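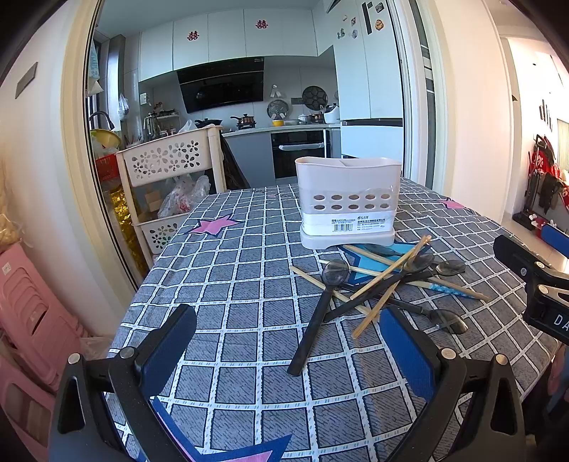 Cutlery drainer on its base tray, product label still on the front.

4. Preparing a new drainer, cloths and bedding for a let

Use this section when new items arrive at an Arkuneck holiday flat. It covers first cleaning and putting away. Stains are dealt with in section 6.

4.1 Plastic kitchen items

1. Peel off the product label by hand, starting at one corner. If it tears, lay a damp warm cloth over the rest and leave it for 5 minutes.
2. Rub away any glue with a little cooking oil on kitchen paper.
3. Wash the item in hot water and washing-up liquid. With a drainer, lift out the tray and wash it on its own if the two parts separate.
4. Rinse and leave upside down on the rack.

Caution: Do not use a metal scraper on white plastic. The scratches hold dirt and will show within a few weeks.

Note: Keep the barcode from anything costing more than the petty cash limit. Stick it in the flat book next to the receipt. Fiona Rennie needs both for a refund.

4.2 Cloths and table covers

1. Check the care label. If there is none, treat the item as cotton and wash at 30 degrees.
2. Wash dark and bright items apart from white ones for the first two washes.
3. Measure 700 ml of cold water into the soaking tub and add 2 level spoons of salt for any item that may run. Soak for one hour, then wash as normal. Use the tub for small cloths only.
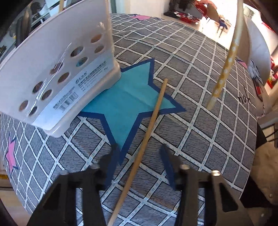

4. Dry flat or over a rail, out of strong sun. Pull the edges straight while the cloth is still damp – borders pucker if they are left to dry as they come out of the machine.
5. Iron on the back, on a low setting.

Caution: Wipe-clean covers must not go in the machine or under the iron. Sponge them on both sides and hang them up to dry.

4.3 Bedspreads

1. Shake outdoors before the first wash.
2. Load one bedspread at a time. A double will not rinse properly in the small machine at Moteck, so take it to the laundry room at Abugri.
3. Air for a full day before it goes on a bed or into the cupboard.

Note: Each flat should hold one spare per bed. Write any shortage on the stock sheet and hand it to Kwabena Antwi before the next changeover.

4.4 Where things go

Kitchen items: left of the sink. Cloths: second drawer. Spare bedding: top shelf of the hall cupboard, in a cotton bag. Plastic bags trap damp and should be thrown out.

Section last changed 28 January 2026 (soaking amounts, 4.2).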